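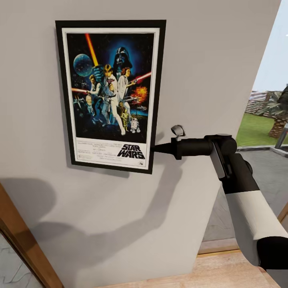 Grostar was started by Fadwa Shehata and Kenza Tazi after one arm did not stop when it should. It was at Slaoui, where we both worked, and a distance limit had been typed in the wrong unit. The arm went through a cupboard door – luckily only a door. Today we test household arms in simulated rooms before they move in a real one. In these rooms we like ordinary obstacles, such as a framed Star Wars poster with the tip of the gripper almost at its corner, and we ask if the software knows when to stop.

In September our own checker failed. It passed 46 of 54 runs, but in 7 of these the joint limits were never loaded.

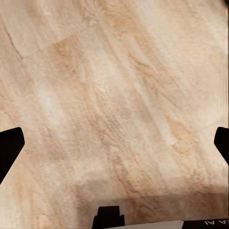

We told our customer Flosten the same day and repeated all the runs. Now a missing limit file stops the test at once, and one of us reads each log by hand.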